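Notes pour l'intervention, remboursement des soins à domicile

Diapo 1. Se présenter en deux phrases. Rappeler que Purton gère la complémentaire et Fuso le tiers payant. Les deux sont souvent confondus par les familles.

Diapo 2. Le délai. Un dossier complet est traité en 30 jours. Sans l'ordonnance d'origine, il repart à zéro. Insister.

Diapo 3. Le reste à charge. Cas de la séance refusée : 470 euros facturés au patient, contestation possible pendant 2 mois. Montrer la lettre type, ne pas la lire.

Diapo 4. Le domicile compte dans l'évaluation. L'infirmière remplit la grille sur place, souvent à la table de la cuisine. Une pièce carrelée se note dans la rubrique « sols et murs ».

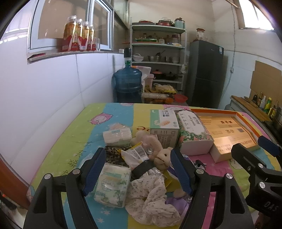 Diapo 5. Recours
Les sept pièces à joindre sont sur le portail Vundudia. Envoi en recommandé, copie à la mutuelle. Laisser 7 minutes pour les questions.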